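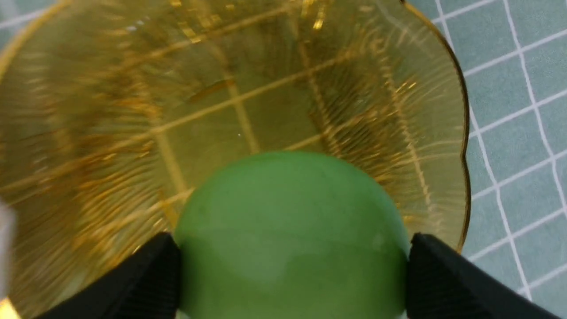 Merar tableware store - progress report, October

Cataloging of the glass continued. 1,618 of 2,960 pieces now have a record. Ribbed amber bowls with scalloped rims are entered under Mornar pending a check against the Kestamier list. Tinted clear glass is logged over a gridded mat, and rim outline is noted separately from body color.

Spyros Stojanović has rechecked 30 records - 2 needed a corrected rim term. Shelving for the remaining glass is on order from Alcaraz. Spending is within budget.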